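The Listing

The apartment on Avden Street was supposed to be quiet. The listing said so twice, once in capital letters, and that was what made me suspicious. In my experience people don't shout about quiet unless there has been a complaint.

My sister had sent me the link with a row of hearts. I was between places, my back hurt from her couch, and she wanted the couch back. I understood the hearts perfectly well.

"Number 191," she said on the phone. "Fourth floor, near the Hinden bridge. You'd be stupid not to look."

"What's wrong with it?"

"Why does something have to be wrong with it?"

I took the bus out at 4, with a notebook. The agent was from a firm called Sosen, and she had the voice of a person reading from a card. Natural light, she said, in a hallway with no window. Friendly neighbors, she said, as a door closed somewhere below us.

"Who lived here before?" I asked.

"A very tidy tenant."

"And why did they leave?"

"Life," she said, and opened the kitchen.

I ran the tap. I flushed the toilet and put my ear against the bedroom wall like a burglar. There was a low hum in there, steady, about as loud as a refrigerator in the next room.

"That's the building," said the agent.

"What part of the building?"

She looked at her card, or would have if she'd had one. "It's just the building," she said.

I signed anyway. I would like to say I was won over, but it was the rent, and the couch. She gave me two keys and a folder with the Nasution Properties crest on it, and inside the folder was a page of rules and a coupon for 40 percent off a pizza. The coupon had expired in September.

Bare mattress, bare floor.
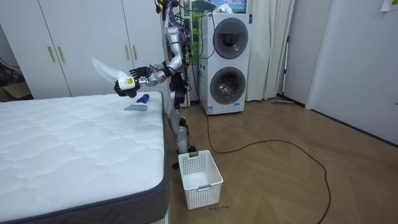
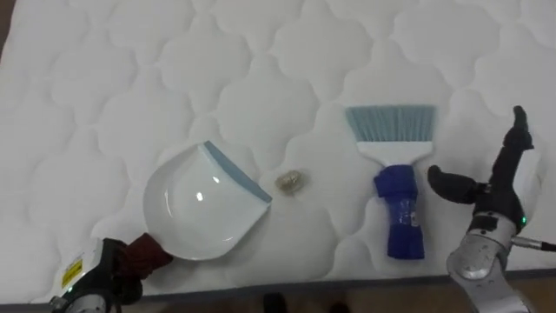
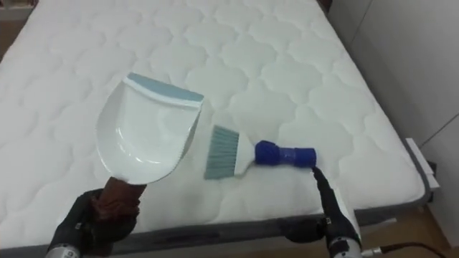

The Hum

I lay awake the first night and listened. It stopped at midnight. It came back at ten past, a little lower, as if it had gone out for a cigarette.

By the end of the week I had a theory for every hour. It was the elevator motor, except the elevator was out of order. It was a pump. It was the man downstairs, who I had decided was running some kind of business. I wrote it all in the notebook, under headings, and when I read it back I sounded like somebody I would cross the street to avoid.

I called Sosen. A recording told me I was valued. I called Nasution and a boy said he would send someone within 48 hours, and I told him I'd believe it when I saw it.

Someone came the next morning. She was small and old and carried a flashlight, and she stood in my bedroom for a long time with her head tilted.

"I don't hear it," she said.

"It's right there. It's doing it now."

"Hm." She knocked on the wall, then on the other wall. Then she asked me where I had lived before.

"At my sister's."

"Before that."

I told her. It was a house out past the rail yard, with a husband in it who left the television on all night. Eleven years of that. I don't know why I mentioned the television.

She nodded and wrote something on her form. I was sure it was going to be something kind and useless, about grief or settling in, and I was ready to be annoyed. After she'd gone I read the yellow copy. It said: Fan in roof. Bad bearing. Order part.

"You said you couldn't hear it," I said, out loud, to the door.

The part has been on order for a month now. I call on the first and the fifteenth. My sister says I should get a white noise machine, and she sent me a link, with hearts. I read the reviews. Most of them seemed fake to me, but I saved the page, and at night I leave the notebook in the kitchen.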